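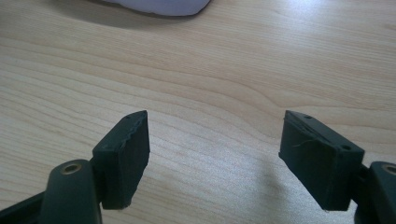
Visit to the open day of Munar, Prakanton, February 2023

I have been interested in small bags and cases for many years, first because I traveled for work and later because I began to sew them for my family. When I read that the workshop of Munar would open its doors for one day, I wrote my name on the list the same evening. The bus from the center of Prakanton takes 16 minutes and stops in front of a bakery. From there you must walk behind the bakery and go up an outside staircase, where the sign is very small. I passed it two times.

We were 30 visitors, divided into two groups. My group began in the cutting room. It is long and cool, and the rolls of fabric are kept on racks along one wall. Janaína Assunção guided us and spoke slowly enough for everybody, which I appreciated very much. She explained that the outer fabric and the lining are always cut on different mornings, so that the dust of a dark fabric does not go onto a pale one. At home I cut everything on the same kitchen table and I have often wondered why my light fabrics look gray at the edges.

After cutting comes the zipper room. The zippers arrive from a supplier called Bittencourt in long rolls, and they are cut to length by hand. For the medium pouch the length is 46 centimeters, for the large one 55. A man at the second machine showed us how he sews the tape around a curve. He makes small cuts in the edge of the tape, puts it on the shell without any pins and turns the work with his left hand while he sews. It looked easy. Then he let one of the visitors try on a piece of waste fabric, and we all understood that it is not easy.

They had also a shelf with returned goods, and for me this was the best part of the visit. Most of the pouches came back for the zipper, some for a seam which opened in the lining. Janaína let us take them in our hands and find the fault ourselves. In one pouch the lining was cut too generously and the slider had bitten into it at each closing, until there was a hole. They repair such a pouch if it is possible, and the customer pays only the postage.

Coffee was served in the last room, where some finished goods could be looked at on tables of light wood. I spent a long time with the model named Sketora. It has a pale lavender-gray shell on the outside, padded, and the zipper is dark navy blue. The lining is dark gray. I liked that the blue comes back in the border of the lid, it makes the whole thing calm. The zipper goes in a wide arc, so the lid folds back and you can see into the pouch, and you do not need to search with your fingers. The lining had some folds and creases. I asked if this is a mistake. Janaína answered that a lining needs a little extra fabric or it will pull at the seam when the pouch is full, but she agreed that the right quantity is a matter of discussion in the workshop too.

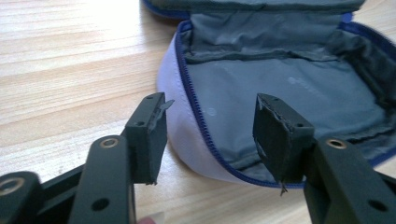

Houshang Sadeghi wrote to me, after he had read my notes, that he does not agree about the dark lining. In his opinion the inside of a pouch should be as light as possible, because a black cable or a small black adapter disappears completely on dark gray, and a wide opening does not help much with that in a hotel room in the evening. He has sewn a yellow lining into his own pouch and he would not go back. About the curved zipper he agrees with me, only he would like two sliders.

I must say that his argument is good. I had thought only about dirt, for a dark lining does not show the marks of pens and a light one shows all of them. Perhaps it depends on what you carry. I put this question also to the workshop by e-mail, and the answer was that a lighter lining was tried for one season and sold less well.

Some practical notes for those who want to go. The next open day is planned for December, and you have to register on a paper list in the shop or by telephone. The staircase is steep and there is no elevator. Photographs are allowed in all the rooms except the small office. You can buy pieces of leftover fabric by weight, and I recommend to bring your own bag and some coins, for the person at the cash box had difficulties to give change. I bought lining fabric in two grays and a short piece of navy zipper tape. The last bus to the center leaves before the workshop closes, so I walked back along the canal with my package.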